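Date: Jul 13, 2020
To: adland-regional list
Subject: Re: Starlow small agency awards - case films or no case films?

Hello everyone,

Thanks for all the messages since my note last week, and sorry I've been slow getting back to you (school holidays, two deadlines and a modem with a mind of its own). I've read every one of them with a cuppa beside me, and I'd like to pick up the one that set the whole thing going:

> I've just been through the draft entry kit and I'm a bit worried. The case film looks optional on page two and then the judging notes on page five talk as though every entry will have one. We're a shop of four people in a country town. A decent two-minute film costs us more than the campaign did. If the judges are going to sit there comparing our PDF with somebody's orchestral score and slow-motion footage, I'd rather keep the entry fee and put it towards the Christmas lunch. Could you tell us straight which it is?

A fair question, and you deserve a straight answer. The kit was stitched together from last year's and the year before's, and page five should have been rewritten when page two was. My fault entirely. What follows is how it'll work this time round, and the corrected kit will go up on the site as soon as our designer has moved a few boxes about.

## What you need to send

A written entry of 1,000 words at most, plus up to five still images. That's the whole requirement in every category except Radio and Audio, where we obviously want to hear the thing! Please don't send the words as a picture of words. We had several of those last year and the judges who read on their phones were not in good humour by the end of it.

The stills can be finished work, layouts, renders, a bus shelter you walked past and snapped on the way to lunch. I'm not fussed about resolution so long as we can make it out on a projector. Captions are welcome and don't count towards your words.

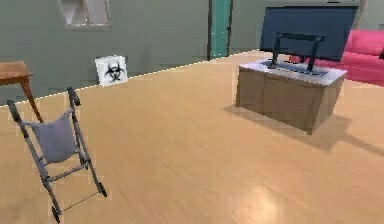
## Films, if you want to make one

You may still send a film, and it can run to 40 seconds and no longer. I know a few of you at the bigger end will groan at that. Kekgate had a lovely long one last year and I'd have been sorry to lose any of it, but the judges will see films only after they've scored the written entries, and the score can't change by then. The film gets shown on the night and goes in the online gallery. So make one if you'd enjoy it, or if you've a client who'd like to see themselves up on the big screen.

## Results and evidence

We've also had a good many questions about the results section, which is worth 25 per cent of the mark. I don't mind whether the number is large. If the job was to get 200 people along to a regional flower show and you can demonstrate that 200 people came along, that's a result, and I'd much sooner read it than something about millions of impressions with no mention of where or over what period. Tell us what the client asked for, what you were measuring before the campaign started, and what else was going on at the same time (a price cut, a competitor closing, a long run of good weather). Judges do ask, and it's much nicer to find the answer already sitting there in your second paragraph.

Cancelled work is a new wrinkle this year, for reasons we're all thoroughly tired of. If your campaign was pulled part-way through, you can enter it on whatever ran. If it never ran at all, please hold onto it for now - we're looking at a category for unreleased work in January and I'd love to see it there instead. Prulix has kindly said it will cover the entry fees for that one.

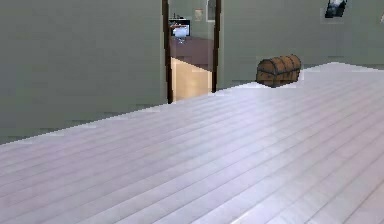

Another list member got in touch to say that the January category ought to be judged on the idea and the writing alone, with the results section dropped completely, and that entrants should have to include the client's original brief so it doesn't turn into a competition for ads that were never asked for. I think that's spot on, especially the bit about the brief. Clients may be nervous about handing one over, so we'd probably let you black out budgets and anything commercially sensitive. If you've run into trouble getting that sort of permission before, do tell me how you got round it.

A few odds and ends before I let you go:

- Joint entries are fine. Put both agencies on the form and decide between yourselves who pays.
- The Fujimoto print prize is staying, and it's still for work on actual paper.
- You can enter the same campaign in more than one category, but please rewrite the first page for each. We can tell!
- If you've already submitted under the old kit, you can replace your entry any time before the closing date at no charge.

Replies to the whole list, please, unless it's about invoices.

Warmest regards,
Starlow awards desk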